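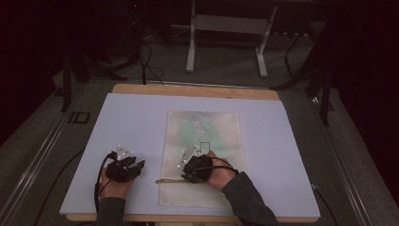
Cormac Heffernan

Seed Saving: Your Questions

These are the ones I get most from gardeners around Brumthorpe, usually in October when everybody has a paper bag full of something and no plan for it. If yours isn't covered, ask me at the swap table!

Which plants should I start with?

Peas, beans, lettuce and tomatoes. They mostly pollinate themselves, so what you sow next spring should look a lot like what you picked this year. Beans are my favorite for beginners. Leave the pods on the plant until they're brown and rattle, shell them on the porch and you're done. It's the best job of the whole year.

Can I save seed from a hybrid?

You can, and it's great fun, but the children won't all match the parent. I grew out a bed of seedlings from a store-bought hybrid tomato and got small ones, lumpy ones, and one plant with fruit so good I've kept it going ever since (I call it Mindara, after my grandmother's street). If you need a dependable crop, stick with open-pollinated varieties.

Why did my squash come out so strange?

Bees! Squash of the same species cross very happily, and a neighbor's ornamental gourds can get into your zucchini. Spit out anything that tastes bitter and don't eat the rest of it. To keep a variety true, tape a female flower shut the evening before it opens, do the same to a male on another plant, and pollinate by hand in the morning. Tape the female shut again afterward and tie some yarn on the stem so you know which fruit to keep. 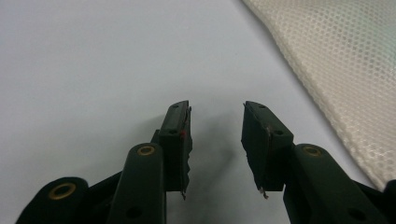
How do I keep peppers from crossing?

Peppers will cross more than people expect, especially if you grow hot and sweet kinds side by side, so cover a few branches before any flowers open. You don't need to buy anything fancy for this. White mesh fabric like the piece crumpled up in the top right corner is the sort of thing I look for, provided the holes are too small for a bee. Sew it into a simple sack, slip it over the branch, tie the neck and give the branch a gentle shake every day or so while it blooms. Once you see little peppers, take the sack off and mark the stem.

Do I have to ferment tomato seed?

No, but I love doing it. Squeeze the seeds and gel into a jar with a splash of water, leave it two or three days, then rinse. The good seeds sink. Spread them on a plate to dry, because paper towels will stick to them for life.

How dry is dry enough?

A bean should shatter when you hit it with a hammer. If it squashes, give it another week. Small seeds are harder to judge, so I leave mine out in a thin layer for two weeks, away from the sun.

How long will they last?

Onion and parsnip are best used the next year. Tomatoes go four years or more if they're cool and dry. My Peñalver beans were six years old when I last sowed them, and up they came!

How much should I bring to the swap?

Whatever you've got. One person brought 600 lettuce seeds in a matchbox and another brought nine beans, and both went home with something new. Please write the variety and the year on the packet.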